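Cloth folding, handheld grippers, Pavbridge room
September, notes started 9.40, typed up between batches

Target for this block: 200 folds on the flower cloth, 200 on the plain one, 200 flatten-only (crumpled start, no fold). Grikden set stands at 2,872 episodes going in, that's after throwing out the ones with broken tracking. Don't quote the older number from the planning sheet, it counts the duplicates.

Started late. Left gripper wouldn't pair its clock with the right, offset drifting a frame or two every few minutes. Restarted the logger twice, no change. Swapped the cables over at the logger end and the drift went with the port, so it's the port and the gripper is fine. Using the other hub now. Old one has tape on it, DON'T put it back in the box.

Calibration next. Map of the room first, slow sweep with the right gripper, then both together over the table, then touch fingertips at the start mark. Same as in the Gurno write-up except we do the sweep at table height. Higher up it was picking up too much ceiling and the height came out wrong by a finger's width.

First runs on the flower cloth, short side towards the operator. Checked the right wrist view straight away because last block we had a whole morning with the fingers out of focus.

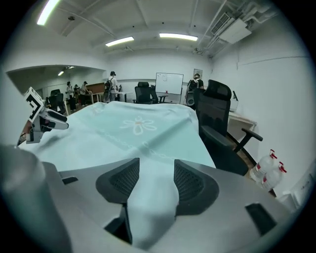
Right wrist view, left cube in sight over the cloth. Focus OK.

Things to watch from the first lot:

- People in the background. Tracker doesn't care much but the room map does if somebody stands in the same place for the sweep and then goes off. Please keep out of the way for the sweep at least, after that fine.
- Ceiling lights all on or all off, not half. Half gives us a shadow edge along the cloth and the policy last time learned to go for the shadow instead of the hem. Spent most of a week on that.
- Chairs. Leave them where they are once the map is done. I moved one to get past and had to redo the sweep.

Operator notes. Going too fast again. Median episode is well under what the arms can follow, and the Maldonado pair will lag and then drop the corner. Count one-two on the grasp, lift, count one, then move. Feels silly. Do it anyway. Slow approach, settled grasp, both hands leaving together. If one hand slips, carry on and regrasp, don't stop the recording. We want the recoveries, we have hardly any. Tag them R in the log so they can be weighted up later.

Do not smooth with the back of the hand or the forearm. Arms can't do it. Fingertips only. Also no leaning over and letting the sleeve drag the cloth, it moves the hem and there's nothing in the wrist views to explain why. I did this on at least one run this morning and binned it.

Start states: shake it out, drop it, take what you get. Was tidying it without noticing and by the end of the first batch the starts were all nearly the same. Rule from now on, hands off after the drop, only exception is if it's gone on the floor. For the flatten-only ones crumple it properly into a heap and turn it a quarter round between runs.

11.15. Stopped to look at grasp heights. Fingers closing too high, catching the top layer only, so on a double layer the second one stays behind. Fine for first fold, no good for the second. Fix is to press down to the table before closing, you can feel it touch. Then the cloth bunches between the pads and both layers come. Tried it with the head view recording as well so there's one view with both hands in it.

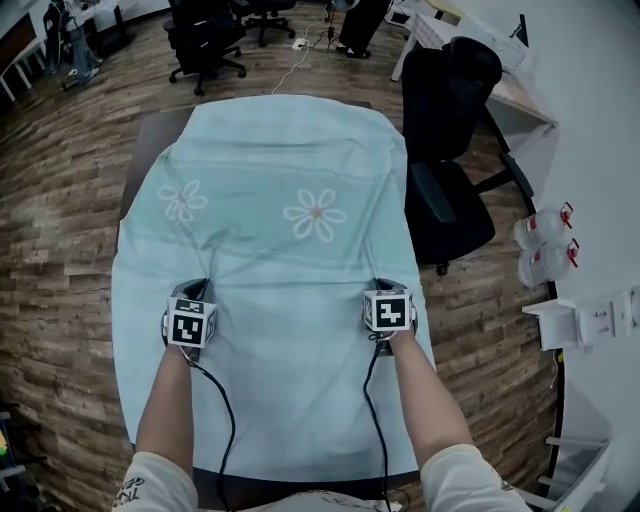 Two-handed pinch on the near fold, then straight up and away from you, lay it down, open both at once. Don't drag it along the table, it ripples and the ripple ends up under the fold. Opening one hand before the other twists the edge, we've got plenty of those already and they don't need any more company.

Cables. Keep slack behind the hands, not in front. If a cable gets under the cloth stop and bin it, that isn't a recovery, robot hasn't got one there. Need longer ones or a clip at the elbow, have put clips on the order.

Head view is only for checking, not going into training for now. Still save it. Naming: same as wrist files with H on the end. I typed a few with the wrong batch letter before lunch, renamed them but check the sync file agrees becuase the script reads from that and not the folder.

Open questions
Do we trim the pause at the start? I say keep half a second. Gurno lot cut it all and their policy jerks off the line.
Is 200 plain enough if the plain cloth is stiffer? Feels like a different task. Might need its own grasp depth.
Pad wear. Mesh on the pads still looks ok but check for fluff at the end of each batch, lint roller is in the drawer.

To do before next block
- report dud hub port
- rerun mapping w/ lights all on, compare against this morning
- pull ten random episodes and replay on the Maldonado arms at half speed, look at second fold only
- wash plain cloth, iron NOT needed
- chargers back to Pavbridge stores, they have asked twice

16.30. Flower batch not finished, carrying over. Log is on the shared drive, column for R tags added at the far right, fill it in as you go pls and not from memory at the end.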